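Section 2. Planning the Purchase and the Site

2.1 Before you request a quotation

Complete this section before sending the Hultton order form to Flistach. Orders received without a site plan are held until one is supplied.

1. Write down the task the arm will perform and the heaviest item it must lift.
2. Measure the floor area. Include the desk for the operator and the shelf for power supplies and network devices.
3. Decide which hand covering the work requires. Coverings are quoted separately from the hand.
4. List every cable that will run along the hand or arm, and allow slack at each joint.

Note: Wrist cameras have a very wide view. Parts of the hand itself will fill much of the picture, and this must be considered before additional cameras are budgeted.

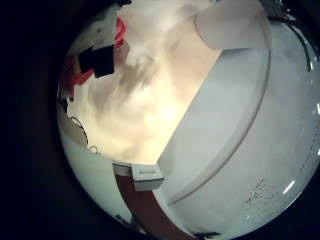
Wrist camera view: white hand surfaces at right, reddish-brown strip below.

2.2 Preparing the budget

1. Enter the base price of the hand and arm from your quotation.
2. Add $889 for the Lagman wrist camera kit. The kit contains 2 cameras.
3. Add $49 for each replacement covering. Coverings are wear items and are excluded from the warranty.
4. Reserve nearly $2,000 for site work, including outlets, cable runs and a support post if the floor plan calls for one.
5. Obtain written approval for the total before signing the order form.

Caution: Do not use the site work reserve to pay for spare parts. Unspent site funds may be required at the final inspection.

2.3 Planning the work area

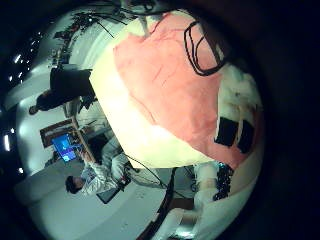 Studine, February 2023

A working site includes people and desks as well as the arm. The monitor and operator seating should be marked on the plan, together with any place where staff will stand during operation.

1. Mark the full reach of the arm on the floor plan.
2. Place desks and seating outside that line.
3. Show the route of each cable that crosses open floor, and specify a cover for it.
4. Confirm that the shelf for equipment can be reached with the arm powered off.

Note: Prices in 2.2 are valid for orders placed before the end of July. For later orders, request a revised price sheet from Flistach.

Proceed to Section 3, Receiving and Unpacking.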